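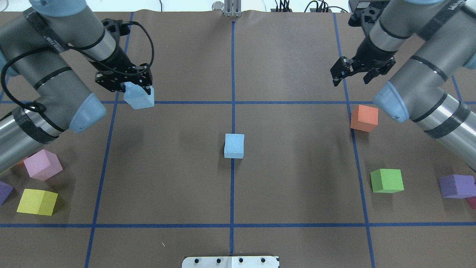

Spacing for a raised bed: is the grid method worth it, and can I fit everything in?

I have taken over a raised bed from the previous people at our rented house and want to plant it properly this year. I've never grown vegetables before. The bed is long and narrow, and I've read that dividing it into squares stops you from cramming things in. I tried planning it out indoors on brown paper with blue tape for the lines, a strip down the centre, one either side and a couple going across. My side lines lean instead of running straight, so the cells have come out different shapes, and I'd like to know whether that matters before I put string across the actual soil. What I want to grow is carrots, beetroot, lettuce, dwarf beans, one courgette and some spring onions. The bed gets sun until mid-afternoon. It was topped up with bagged compost in February and has sunk a fair bit since then. Do I need to keep to one crop per square? And how many of each can go in? The seed packets all give a row spacing and a plant spacing, and I don't understand which one to use if I'm not planting in rows.

Posted 14 Apr 2019 by Cinska

Hevix

Use the plant spacing and ignore the row spacing. The row figure is there to leave you somewhere to walk or hoe, and in a raised bed you reach in from the side. So if a packet says thin to 10 cm, leave 10 cm from each plant to the next in every direction.

For your list, going by squares of 30 cm, which is what most of the charts assume:

Carrots: 16 to a square, 9 if you want big ones
Beetroot: 9
Spring onions: 16, or just sow a pinch in clumps
Lettuce: 4 for full heads, more if you are picking leaves
Dwarf beans: 9 is the usual advice, but I do 6 as they get less mildew with some air between them
Courgette: give it a good deal more than one square

The courgette is your problem. A healthy one will be 90 cm across by July and it will shade whatever is next to it. Put it at one end, on the north side if you can, and let it hang over the edge. If the bed is under a metre wide I would grow it in a big pot instead — 40 litres or more, and water it every day once it's fruiting.

The wonky lines don't matter. Plants won't notice. Measure between the plants and let the string be a rough guide. I stopped using string after my second year, as it sags and you end up catching the hand fork in it. Short canes pushed in at the sides do the same job.

You don't have to stick to one crop per square either, but it's easier to remember what you sowed where. Carrots and spring onions are fine mixed together. Label everything. Beetroot is easy to recognise by its red stems, but young carrots look very like several weeds.

On the compost, sinking is normal. Top it up with a mix of topsoil and compost this time, as pure compost dries out on top and is hard to wet again. Don't put fresh manure where the carrots are going or they may fork.

Order to sow in, assuming you're not somewhere very cold:

Now: carrots, beetroot, spring onions, lettuce
Early May: courgette indoors in a pot, one seed on its edge
Mid to late May: beans straight into the soil
After the last frost: courgette outside, once it has been hardened off for a week or so

Don't sow all the lettuce at once. A few seeds every fortnight is plenty for two people. I put in a whole packet my first time and most of it bolted in the same week.

64 people found this helpful

Rweyemamu

Agree with most of that, but I wouldn't bother with squares for carrots. Sow them thinly in a line along the long edge and cover them with fine mesh the same day. Carrot fly is bad round here and I lost a whole bed to it before I started covering them. The mesh has to be tucked into the soil on all sides or they get in underneath.

Also, put out something for slugs before the lettuce comes up. I use wool pellets, with mixed results. Going out with a torch after rain works better.

6 people found this helpful

Prosar

just plant it and see what happens. my mum never measured anything and we had beans till october. courgettes need loads of water though

Cinska

Thank you all. The bed is 80 cm wide, so the courgette is going in a pot by the back door. I've bought mesh for the carrots and will sow them at the weekend if it stays dry. Is it all right to use the same mesh over the beetroot, or does that need to be open?

Hevix

Beetroot is fine either way. Mine gets covered until it has a few proper leaves, as the sparrows strip the seedlings, and then I take it off.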